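Household Materials, Week 4: Countertops and the Stone Question

Notes to go with the talk. I've typed these up more or less the way I said them, with a few things added that I forgot on the night (the sealer part, mostly, sorry).

Last time we did floors, and a lot of you stayed after to ask about kitchens, so I've moved this one up. If you were hoping for wall tile, that's next session, and bring your broken pieces because I want to look at them.

Let's start with words, since the words cause most of the trouble. When a showroom says "granite" they mean nearly any hard, dark or speckled natural stone that came out of the ground in a block. A geologist would throw out a good half of what's sold under that name. Gabbro gets sold as black granite. Gneiss gets sold as granite with "movement," and movement just means stripes. None of this matters much for chopping onions on, but it does matter when you look up how to care for the thing.

Marble is limestone that got cooked and squeezed. It's made mostly of calcite, and calcite fizzes in acid. That is the whole story of marble in a kitchen. Lemon juice, vinegar, tomato sauce, wine — they all eat a tiny bit of the surface and leave a dull spot. People call that a stain and go at it with cleaner, which does nothing, as there's no color in there to remove. It's called an etch. You fix it by polishing, or you decide you like it. I grew up in a house with a marble pastry slab and it was etched from one end to the other, and my mother thought it looked wonderful. I agree with her!

Quartzite and quartz. Please, please keep these two apart in your heads. Quartzite is a natural rock, sandstone that got cooked and squeezed, same idea as marble but starting from sand. Very hard, doesn't mind lemon. Quartz, when you see it on a countertop sample, is a manufactured slab: crushed quartz mineral mixed with a plastic resin and some pigment, pressed, and cured in an oven. The makers call it engineered stone. The speckled ones get their look from the size of the crushed bits and the colors mixed in, so a beige one is beige because somebody picked beige.

I had a long phone call in December with a fabricator at Nevcombe, the yard where I got the offcuts that went around the room. He cuts both all day and his complaint was the same as mine. Customers come in having read that quartzite needs sealing, and want their quartz sealed. The resin fills the gaps already. You'd be spreading sealer on something that can't drink it, and it dries into a sticky haze that you then have to scrub off.

Heat

This is where the resin matters. Natural granite will generally put up with a hot pan, though I still wouldn't make a habit of it, because heating one spot quickly can crack a slab that already has a weak line in it. Resin is another matter. It can scorch or go yellow, and once it has, that's that. There's no polishing it out, the color change goes down into the material. Use a trivet. Slow cookers are the sneaky one: they sit in the same place for hours and people don't think of them as hot underneath.

Sunlight does something similar over years. If you want an outdoor kitchen, don't put ordinary resin-bound quartz in it.

Scratches and the hardness scale

We did the scratch test with the little kit, so I'll only write down the numbers that matter. On the Mohs scale your fingernail is a bit over two, calcite is three, a steel knife is a little over five, and quartz is seven. Each step only tells you who scratches whom. It doesn't mean seven is twice as hard as three and a half, and somebody always asks. So a knife marks marble easily, and on granite or quartz the knife comes off worse. When you see a gray line on a quartz counter after dragging a pan across it, look closely before you panic. Very often that's metal from the pan left sitting on top, and a soft cleaning paste will lift it.

Resin is softer than the mineral it holds, by the way. That's why a scouring pad can dull a glossy slab even though the crystals in it are harder than the pad.

The water test

Homework, if you have natural stone at home. Put a spoonful of water on the counter, somewhere you don't mind, and leave it for 13 minutes. (Why 13? My kitchen timer sticks at anything under that. Ten or fifteen would do.) Wipe it up. If the stone underneath has gone darker, it's soaking up water and could use a sealer. If it looks the same, leave it alone. Do it in two spots, one by the sink and one far away from it, as the sink area usually loses its sealer first. Write down what you get and bring it along.

Sealer, the part I skipped

A penetrating sealer goes into the pores. It doesn't sit on top like varnish and it will not stop etching. I'll say that again as it was the most common wrong answer on the sheet: sealing marble slows down stains and does nothing about acid. Wipe it on, wait as long as the label says and no longer, wipe off all the extra. The wiping off is where folks go wrong. Turn the lights off and shine a flashlight across the counter at a low angle, and any streaks you've left will jump right out at you.

Seams and edges

Slabs come in limited lengths, so a long run or an L shape will have a seam. Ask where it's going before anybody cuts. A seam over a dishwasher gets steam under it. A seam through the sink cutout is common and mostly fine if there's good support below, but I'd want to hear the fabricator tell me about that support. On speckled patterns seams nearly vanish, and on anything with big veins they don't, whatever the brochure shows.

For edges, a slightly rounded one chips less than a sharp square one. Chips happen at the sink and at the dishwasher, from pots, nearly every time.

Dust

A serious bit. Cutting any of these materials makes very fine silica dust, and engineered quartz usually has more silica in it than granite does. Breathing it in scars the lungs, and it doesn't heal. The danger is to the people cutting and grinding, and a finished counter in your kitchen isn't shedding it. But please don't take an angle grinder to your own slab in the garage to fit a new faucet. Shops do it wet, with proper masks and extraction, and it's fair to ask yours how they do it.

Reading and so on

My handout on the Trallar samples has been corrected (numbers 4 and 22 were swapped, thank you to everyone who caught it). Anyone still holding a piece from the Amstead box, I'd like it back, especially the green one. Next session is January 15, 2022, same room, wall tile and grout.

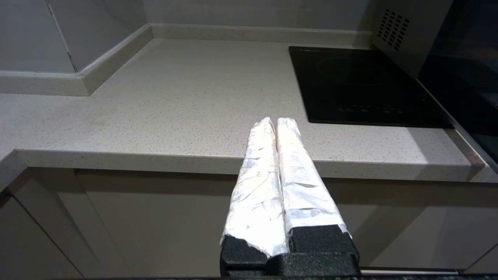

Damilola Wike: I did the water test on two spots and the one by the sink went dark, but the far one did too, only slower. Would you seal the whole run or just do the sink end first and see? Mine was sold to us as granite, black with a few gray stripes, so after your first page I'm no longer sure what it is.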